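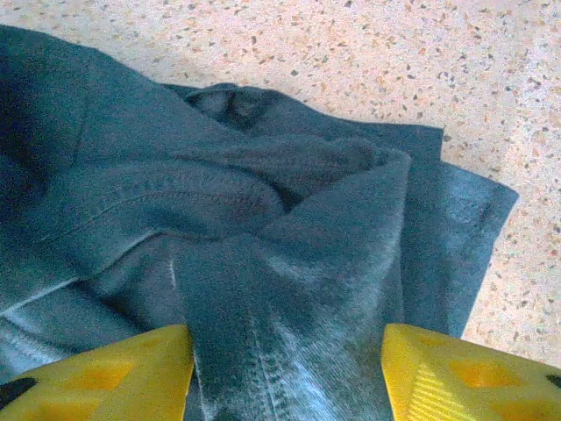
What's the best way to get lint off a dark sweatshirt without wrecking the fabric?

Wash it inside out with other darks, shake it hard before it goes in the dryer, and go over what's left with a lint roller.

gamage_lane wrote:
Agree on inside out. Keep towels out of that load too. Mine picked up more fuzz from one bath towel than from a month of wearing.

Skernadlow wrote:
I'd skip the dryer. Hang it up and brush it when it's dry. Dryer heat is what made the cuffs on mine go stiff.

turnitz40 wrote:
The dryer pulls the lint off, that's the whole point of the screen. 10 minutes on low, then hang it. I've done that for 5 years with the same two hoodies.

Skernadlow wrote:
Low is fine I guess. Most people don't use low.

gamage_lane wrote:
Also don't leave it in a heap on the floor. Terrazzo looks clean because of all the flecks but you can't see the dust on it. I sweep mine and still get a full pan.

original poster wrote:
Are those little pale specks always lint? Some of mine don't come off with the roller.

turnitz40 wrote:
Could be pilling or just wear. Rub one with your thumbnail. If it's attached, use a fabric shaver and stay away from the seams.

Skernadlow wrote:
Not a shaver on fleece. Use a sweater comb. Slower, but you won't put a hole in it.

original poster wrote:
Going to try the comb on the hem first. Thanks.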